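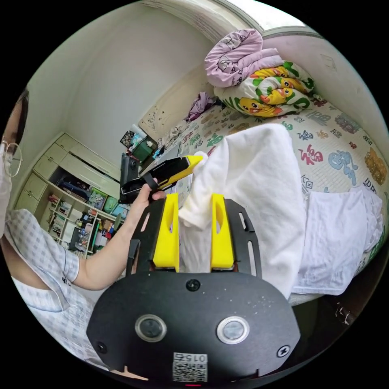
Ulline Publishes Service Routine for Two-Finger Hand-Held Gripper

3 min read
Search news Type a keyword and press Enter

TRALVILLE, November 17, 2023 - Ulline today released the full setup and service routine for its hand-held gripper, the tool its teams use to record household tasks such as handling towels and bedding. The document is open to all partner sites and replaces the short checklist issued in May.

The routine covers the yellow fingers, the black plate that carries them and the two push buttons on the plate. Operators are asked to wipe both fingers before each session, close them by hand and confirm that the faces meet evenly along their full height. A finger that leans is to be removed and seated again, and the gap checked a second time before any cloth is picked up.

Fingers are to be replaced after 3,000 closing cycles. A trained operator can complete the change in 30 minutes, including the test grips on a folded towel. The code sticker on the plate must stay clean and flat; a tool with a scratched or lifted sticker is withdrawn until a new one is applied and its number entered in the service log.

"Most of the faults reported to us began as a loose screw or a worn finger," said Mahfuz Gamage, head of equipment service at Ulline. "The new routine puts those checks at the start of the day - before the recording begins."

Service training will be held at the Adton workshop in groups of five. Spare fingers are stocked there and ship within four working days.

Related news
Selvanayagam Joins Ulline Partner Program
Adton Workshop Extends Repair Hours
Gripper Service Log: Updated Form Available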